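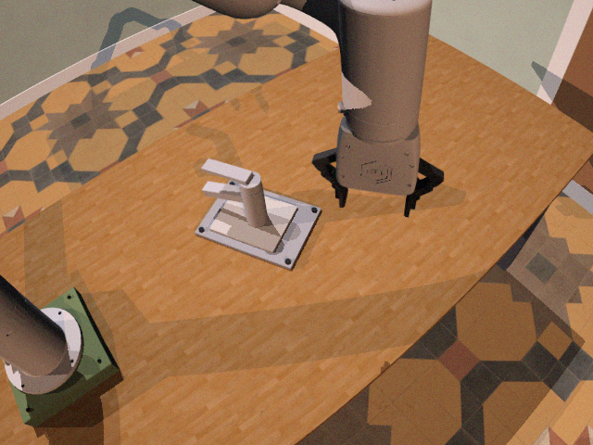 *Parquet tabletop above a patterned tile floor, computer rendering.*

**Stisa** is a decorative arts movement built on repeating geometric pattern, practiced mainly in the hill town of Grumumell and the villages below it. The word is used locally for both the finished panels and the grid of chalk lines drawn before any color is applied. Most work is made in painted plaster, cut tile or inlaid wood.

## Origins

Stisa grew out of the floor-laying trade. Tile setters in Grumumell kept pattern books, passed from master to apprentice, and the older books show star and octagon layouts alongside borders and corner pieces. When demand for hand-laid floors dropped, several workshops began selling small wall panels to visitors. The oldest surviving pattern book contains 200 drawings, 37 of which have no known finished version.

The painter Girish Maurya moved to the town as a young teacher and spent his evenings copying the books. His early panels followed the drawings closely. Later ones left part of the grid unpainted, a habit that other artists took up and that is now seen as typical of the style.

## Technique

A panel starts with a square grid snapped in chalk. The artist marks the centers of the main shapes, joins them with a straightedge, and rubs out the lines that are not needed. Compasses are allowed but many makers avoid them. Traditional colors are ochre, slate, brown and a dull red made from local clay — blue appears only in work made for export.

Wood inlay follows the same steps, although the pieces are cut slightly large and shaved to fit. Seven layers of oil are usual for a tabletop and fewer for a wall piece.

## Collections and exhibitions

The largest public holding is at the Rastogi, a former grain store on the main square, which lists 1,625 objects in its catalog. These include panels, tools, loose tiles and account books. The Sternel gallery shows newer work and holds an open exhibition each April.

## Reception

Critics were slow to treat Stisa as fine art, and early reviews placed it with furniture and household goods. Maurya objected to the division and asked that his panels be hung beside unsigned workshop pieces. The Rastogi still follows this arrangement in its upper rooms. Younger artists are split on the use of printed grids, which the Sternel accepts and the older workshops do not.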